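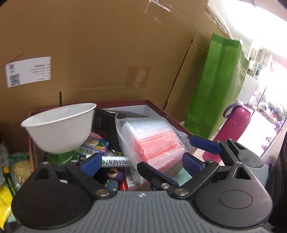
Lirside Publishes Results of Household Sorting Trial: Machines Clear Simple Boxes, Stall on Mixed Ones

Home » Newsroom » Press releases

For release Sun 23 December

Lirside today published the results of a trial that measured how far current robot arms can get with one ordinary chore: emptying a box of mixed household items and putting each item where it belongs. The trial covered 1,345 attempts in 22 homes and 14 small shops. The full report, with per-item tables, is available from the press contact listed at the end of this release.

The main finding is that the chore is partly solved. Boxes holding one kind of item, such as cartons of the same size or folded towels, were emptied without help in most attempts. Boxes holding a mix of soft, hard, flat and clear items were finished without help in fewer than half of attempts, and took longer than a person doing the same work at an easy pace.

"We set out to answer a narrow question," said Carolina Azevedo, who directed the trial. "Can a two-finger gripper on a standard arm empty the kind of box people have in a hallway or under a counter? For a uniform box, yes. For a mixed box, it can do a fair share of the work and then it needs a person."

What was tested

The task was limited to picking, lifting and placing. Carrying boxes between rooms, opening taped cartons and cleaning were left out. Each attempt began with an open box and ended when the box was empty, when the arm stopped itself, or when the operator stopped it.

All attempts used two-finger grippers with soft, textured pads. The control software was Vodum, Lirside's motion package, in the same version throughout. Before the trial, the software was trained on sessions in which people did the chore by hand with a matching gripper tool. The people doing this work were told to pick in whatever order they liked and to use one hand.

The boxes were not arranged for the trial. Participants were asked to supply a box as it stood. A typical mixed box held a bowl, a bag of small zip-lock bags, a marker, a set of keys, a few toys and several packets and cartons, with the larger things lying across the smaller ones.

Results by item type

Rigid items with flat sides gave the least trouble. Small cartons and boxes were lifted on the first try in nearly all cases when at least two opposite sides were free. When a carton was wedged against the wall of the box, the arm often tried the same grasp several times before changing its approach.

Bowls were handled well when the rim was exposed. A bowl resting on its side was harder to place than to lift. The arm would take it by the rim and then set it down at the wrong angle, and the placing step was scored as failed.

Pens and markers were lifted reliably from a flat surface and poorly from a pile. A marker lying next to a packet of similar height was frequently picked up together with the packet.

Keys were among the weakest results. The software would detect the ring or the keys, seldom both as one object, and a grasp on a single key tended to turn the whole set. Operators logged keys as the item most often dropped back into the box.

Clear plastic bags gave the lowest scores of all. The depth sensors used in the trial read through clear film to whatever lay behind it, and the pads closed either above the bag or too far down. Where a bag had a colored seal strip, the software used the strip as a guide and results improved.

Flat cards and thin packets at the bottom of a box were left behind in a large number of attempts. The pads need a raised edge to work with. People doing the same job slide a flat item up the wall of the box with a fingertip, a motion that Vodum does not yet include.

"The failures are not spread evenly," said Gonçalo Paiva, who wrote the grasping section of the report. "A small group of items accounts for most of the stops. If you take out clear film, keys and flat cards, a mixed box looks a lot like a uniform one in our numbers."

Order of picking

The report gives a separate section to the order in which items are removed. People tended to take the largest loose item first, even if it was awkward to hold, and so uncovered the rest. The arm tended to take whichever item scored highest for an easy grasp. This gave quick early picks and a slower second half, with small items shifting under the large one each time something was pulled from beside it.

A revised version of the ordering step was run on 8 of the home sites late in the trial. It gives added weight to items that cover others. Stops in the second half of the box went down at all of these sites. The sample is small, and Lirside does not present the change as a general result.

Shop-floor sites

The shop sites were recruited through Abreu, a supplier of shelving and back-room fittings. Work there consisted of unpacking mixed returns and refilling counter bins. Lighting was steadier than in homes, and the boxes held fewer kinds of item. Completion without help was higher for both reasons, though the report does not separate the two.

Benvinda Barros, who coordinated the shop sites for Abreu, said staff were willing to leave the arm to its work when it stopped cleanly and less willing when it retried. "A stop takes a moment to deal with. Someone lifts out the bag, presses resume and goes back to the till. When it tries the same thing six times, they stand and watch it, and then you have lost the person as well."

In response, the retry limit was reduced to two in March. Operators reported fewer complaints after the change. Completion rates did not move by a measurable amount.

Homes

Home sites varied more. Strong daylight from a window next to the work area was a common cause of missed detections, mainly on shiny and clear items. Closing a blind was enough in most cases, and the report recommends that a fixed shade be fitted to the sensor mount.

The other frequent problem was deciding where things go. Vodum was given a list of places by each household before the first attempt. The lists were often incomplete, and the software set unlisted items aside in a holding tray. In some homes the tray held as much at the end as the box had at the start. The report counts these attempts as complete, since the box was empty, and lists them in a separate column so that readers can exclude them.

Marjatta Honkanen, who reviewed the method before publication, asked for that column. "An empty box and a full tray is a transfer," she said. "It is useful to know that the arm can do it. A household would not call it tidying."

Limits of the trial

The trial did not measure cost, energy use or wear. Finger pads were replaced on a fixed schedule and their condition was not recorded. No attempt involved liquids, glass or food outside its packaging. Operators were present at all times, and the results should not be read as evidence about unattended use.

Times are given per box and are not corrected for the number of items.

Next steps

Lirside will extend the trial with Peda, a gripper finger with a thin lower lip intended for flat items. Aiguo Dai, who leads the Peda design work, said the first units will be tested on cards, packets and film before they are used on full boxes. The same control software will be used so that results can be compared.

Work on clear film will continue separately. Two options are under study: a second sensor placed at a low angle, and a light press on the surface of the pile before the pads close.

No product launch is linked to this report. Lirside does not currently offer an arm for home use.

Press contact

Carolina Azevedo, Lirside Newsroom
Requests for the report should state whether the per-item tables are needed. They are supplied as a separate file.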